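What the folding arms changed at Gremside (and what they didn't)

So I finally got my afternoon over at the Gremside sorting hall, the one Fevero runs for the secondhand shops in Dremden, and I came home with lint on everything I was wearing. The arms have been on the folding tables since October. I wanted to hear from the people who used to do that job all day long.

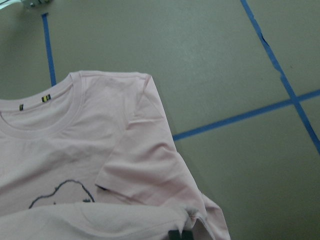
A pink tee on one of the taped folding tables at Gremside.

T-shirts are the arms' thing for now. They get through about 2,000 a week, and Behrouz Nouri, who folded by hand for years, now looks after 18 tables with two coworkers. He misses the chatting — you can't wander far when a sleeve might snag — but his shoulders feel great! Heavy knits and anything with beads still go to people, and he'd like it to stay that way.

The pay question came up fast, as you'd guess. Krešimir Jurić moved from folding to mending and got a small raise, but the early shift lost its overtime and some folks are still sore about it. I asked Fevero if that's coming back and got a "we're looking at it." I'll keep asking. Next time I'm hoping to see the shoe room, where everything is still done by hand.

52 shares | 3 comments

marla_k: My sister works the early shift and the overtime thing is a big deal. Thanks for bringing it up.

Grgić: Do they do kids' sizes too or only adult shirts?

tomasina: More on the mending room please!!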